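Naltevov completes replacement of meter communications in Salcedo water district

Salcedo, 2020-01-06

Naltevov, the contractor responsible for metering in the Salcedo water district, has completed the replacement of communication modules on all 1509 domestic and commercial water meters in the district. The last module was fitted in December and the previous walk-by reading service has been withdrawn.

The new modules send one reading every hour to a set of fixed receivers. Readings are stored in the module for 200 days, so that a fault at a receiver does not lead to a gap in the customer's record. Under the old arrangement, meters were read four times a year by staff on foot, and bills between readings were estimated.

The meters themselves have not been changed. The modules clip to the existing register and take their count from it without cutting into the pipe. For most properties the water supply stayed on throughout the visit. In 68 properties the meter chamber had to be cleared or the lid replaced before the module could be fitted, and supply was turned off for part of the day. Customers at those addresses were told in writing beforehand.

"The main difficulty was signal strength, as most chambers in the old town are below pavement level and have cast iron lids," said Itziar Palacios, project engineer at Naltevov. "We moved the antenna to the underside of a composite lid where the iron one could be taken out. Where it could not, we ran a short lead to the wall box."

Receivers have been placed at 20 sites, mostly on pumping stations, reservoirs and street lighting columns. Each meter is within range of at least two of them. The receivers run from mains supply with battery backup, and the battery is sized for two days of normal working. 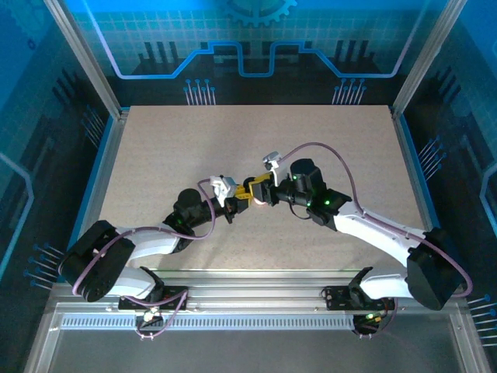
Billing will move to actual readings from the next quarterly bill. Customers whose past bills were estimated will see a single adjustment, shown on a separate line. Where the adjustment increases the amount due, it may be paid over three bills without charge. No application is needed for this – the option will be printed on the bill itself.

Hourly readings also allow the district to look for leaks on the customer's side of the meter. If flow does not fall to zero at any time during seven days in a row, the account is marked and a letter is sent to the customer. The letter gives the lowest flow recorded, in litres per hour, and a short list of common causes such as a worn cistern valve or a garden tap left open. It does not mean that a leak has been confirmed. Premises with a known night use, including bakeries and the laundry on the northern estate, have been left out of the test at their own request.

Marcelino Nieto, head of network operations for the district, said the same readings would be used to compare the water entering each supply zone with the water leaving it through meters.

"Until now we could make that comparison only four times a year, and the meters in a zone were not all read on the same day," he said. "With readings taken on the hour we can work from the night figures, when demand is low and losses show up more clearly. The zones with the oldest mains will be looked at first."

The data service is supplied by Wadell, which also maintains the receivers. Readings are encrypted in the module before they are sent and are tied to a meter number only. Names and addresses are held by the district in a separate billing system. Hourly data is kept for two years and then reduced to monthly totals.

Konrad Tokarz, service manager at Wadell, said the battery in each module was expected to last for the remaining life of the meter at the present sending rate. "A shorter interval is possible, but it would bring the replacement date forward and we have not recommended it," he said.

Customers can view their readings through the Zaltden account page, using the customer number printed at the top right of the bill. Figures for each day appear by noon on the following day. Those who do not use the internet may ask for a printed monthly statement, free of charge, at the district office or by post.

Removed walk-by units have been returned to the Naltevov depot, where batteries are taken out and sent for recycling separately from the casings.

Notes to editors

The project covers cold water supply meters only. Fire supply connections and standpipes are not included.

Technical questions should be sent to Telmo Collado at Naltevov. Requests for interviews should be sent to Trinidad Mateos in the Naltevov press office.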